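Subject: Re: [lorville-residents] Parking permit charges - what happens next?

Hello all,

Ingegerd Sandberg wrote:

> Can someone tell me in plain words what the council is proposing? I've had
> the leaflet through the door and read it twice and I still don't know if my
> street is in or out. Also, is it true the second permit goes up and the
> first one doesn't? And who do I write to?

Thanks for asking, Ingegerd, because I had the same leaflet and the same headache! I went along to the drop-in at the library and stayed far too long (the chap from highways was very patient with me), so I'll put down what I came away with.

1. Which streets. Everything between Memik Road and the old station is in, both sides. Your end of Grímsdóttir Close is in too, but the garages behind it are not, so if you park round the back nothing changes for you. The map on the leaflet is an old one, which explains a lot.
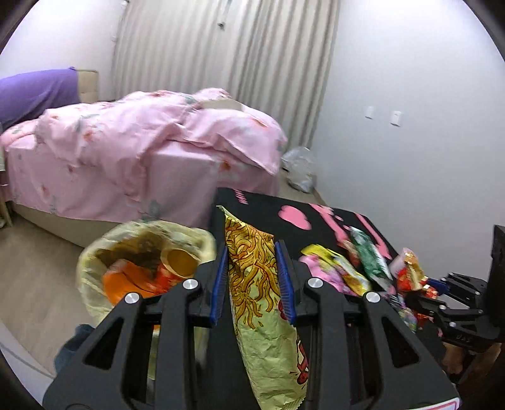 2. The charges. Yes, you heard right, the first permit stays as it is and the second one goes up. Visitor books are going up as well, and they now come with 5 vouchers in them, which seems mean to me if you've got family who come and stay! Carers can still apply for a free one but it's a separate form and you have to ask for it at the desk.

3. The petition. We've got 2000 names so far and we need 3000 before the full council has to debate it. Paper sheets count as well as online ones, as long as there's a postcode next to each name. I've still got blank sheets at home if anyone wants to do their road, just reply to me off list and I'll pop some through your door after 4. 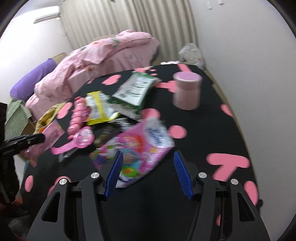

4. Where to write. Objections go to the parking team, in writing, with your address on. Emails are fine. Put "Lorville zone" in the subject or it ends up in the general pile. They close at the end of February. You don't need to be a driver to object, and the shops on Nistosero Parade can send one in as a business and another as residents if they live upstairs.

I did ask whether the money goes back into the roads and got a long answer that I couldn't follow, so if anyone understands how the parking account works please shout. I'd love to have it straight before the ward meeting.

Cheers,
Pat (Memik Road, the noisy end)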